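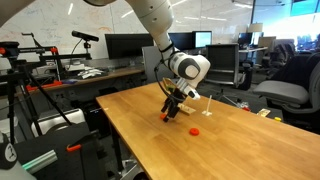
A robotic arm and hand at a long wooden table.

Search articles Go

By the spring of 1946 the men were coming home in demob suits, and most of them wanted somewhere to go on a Saturday night. In our part of the country that meant the Dunum, a dance hall built over a row of shops, with a sprung floor and room for 1000 people if the balcony was open.

Clothes were still rationed. Women cut up curtains and blackout cloth, and a good pair of shoes was lent between sisters. Hemlines stayed at the knee until the New Look reached the local shops, and even then it was slow to catch on. A full skirt took more cloth than most coupon books would stretch to.

Donnie Farquharson played second trumpet in the house band. He remembers a strict order to the evening: quicksteps and waltzes first, then 2 slots for jive, which the manager disliked and kept to one corner. The doors closed at 11 and the last bus went soon after. Anyone who missed it walked.

There was no bar. People drank tea, or went across the road and came back with a pass-out ticket. Niall MacBrayne, who has collected posters and tickets from the hall, owns 3 of these passes, all pink and all stamped April.

The crowds thinned once television arrived. The Dunum tried skiffle, then bingo, and bingo paid better. The floor was covered with carpet and the bandstand became the caller's box.

11 shares 2 comments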